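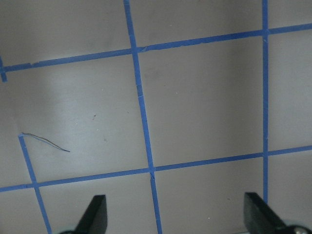
Drarnbridge, 12/3/20

Work Cell Inspection and Equipment Planning Checklist
Tabletop handling cell, main bench
Inspected by: Abrehet Endale
Budget comments: Benedetta Guerra

Mark each line OK, FIX or BUY. FIX means we can do it with what is in the shop. BUY means it goes on the equipment request for next year. Put the comment on the same line, even if it is short.

1. Work surface

1.1 Surface is flat and does not rock. OK.

1.2 Surface is free of loose material. FIX. There is a thin dark thread or hair on the left side of the table and a speck of debris near it. Wipe down before the next run and add a wipe-down to the start-of-shift list. AE

1.3 Surface is free of marks. FIX. Light smudge in the large middle cell of the grid. Try the usual cleaner first. If it stays, leave it, as it does not affect the grip. AE

1.4 Surface does not throw glare into the wrist camera. BUY. Bright patch on the left side, and the gray looks washed out there. We can move the lamp, but the top is smooth and will shine from some other direction. Asking for a matte mat under line 6.2. AE

2. Floor plan and grid marking

2.1 Grid lines are in place and can be told apart from the table. OK. Blue painter's tape on light gray is easy to see.

2.2 Tape edges are clean. FIX. The upper cross strip is ragged, with small torn or overlapping pieces. Pull that strip and lay a new one in a single length.

2.3 No joins in the middle of a strip. FIX. One seam partway down the center line. Low priority. Replace when 2.2 is done.

2.4 Every strip ends at another strip or at the table edge. FIX. The slanted piece on the left stops in the open. If it marks something, label it. If it is left over from the old layout, take it up. AE

Comment, BG: Tape is cheap and I have no problem with more of it, but we are paying for the time each relay takes. Please write down how long the next one takes from start to finish so I can compare it with a printed mat.

3. Gripper and wrist

3.1 Power off and lockout tag on before hands go near the fingers. OK.

3.2 Fingers open fully on command. OK.

3.3 Finger tips free of chips and cracks. OK. Checked by hand with power off. Spare set is not on the shelf. See 6.1.

3.4 Screws at the base of the fingers are tight. OK. Checked with the small torque driver. Add to the monthly list.

3.5 Camera mount does not move when pushed. OK.

4. Guarding and stops

4.1 Emergency stop works from the operator side. OK.

4.2 Emergency stop works from the loading side. BUY. There is no button on that side. The operator has to reach around the end of the bench. This is the one item on the sheet I would not put off. AE

4.3 Reach limit is marked on the floor. FIX. The paint is worn near the door. Repaint over the December shutdown.

4.4 Speed is held down when a person is inside the line. OK. Tested 5 times.

5. Cables and power

5.1 Cables are off the floor and clear of the arm's path. OK.

5.2 Power strip is not overloaded. OK for now. It will not take a second controller. If a second cell is approved, an electrician needs to quote before the arm is ordered, and the quote should be part of the same request.

6. Equipment request

6.1 Spare finger set. Quotes in from Hullel and Barbieri. Hullel is lower but ships in 12 weeks. Barbieri has them on the shelf. Recommend Barbieri for the first set and Hullel for any after that.

6.2 Matte bench mat with printed grid. Huvine will print to our drawing. Three mats is their smallest order. We can use one, keep one as a spare, and hold the last for the second cell.

6.3 Second emergency stop, with cable and fitting. Price is in the total below.

6.4 Second arm and gripper. Not in this request. No one has settled where it would stand, and 5.2 has to be answered first.

Total for 6.1 to 6.3 is $1,301 before freight.

Comment, BG: I can put 6.3 through now out of the safety line. 6.1 can go in with it if Abrehet sends me the Barbieri quote with the part number on it, as the copy I have is missing the second page. 6.2 waits until I have the relay time asked for under section 2. Please do not place the mat order on the shop card.

Comment, AE: Agreed on 6.3. Before the mat is drawn up we should also decide the cell size. The grid was laid out by eye and the cells are only close to rectangular. The software reads positions from the arm and does not need the lines, but the people loading parts do, and they would like all the cells to match. I will measure the trays and send a drawing to both of us and to Huvine.

7. Sign-off

Cell may be used: Yes, one person loading, operator at the stop.
Items to close before next inspection: 1.2, 1.3, 2.2, 2.3, 2.4, 4.3
Items with purchasing: 4.2 (as 6.3), 6.1
Items on hold: 1.4 (as 6.2), 5.2, 6.4

Signed: A. Endale
Read and returned: B. Guerra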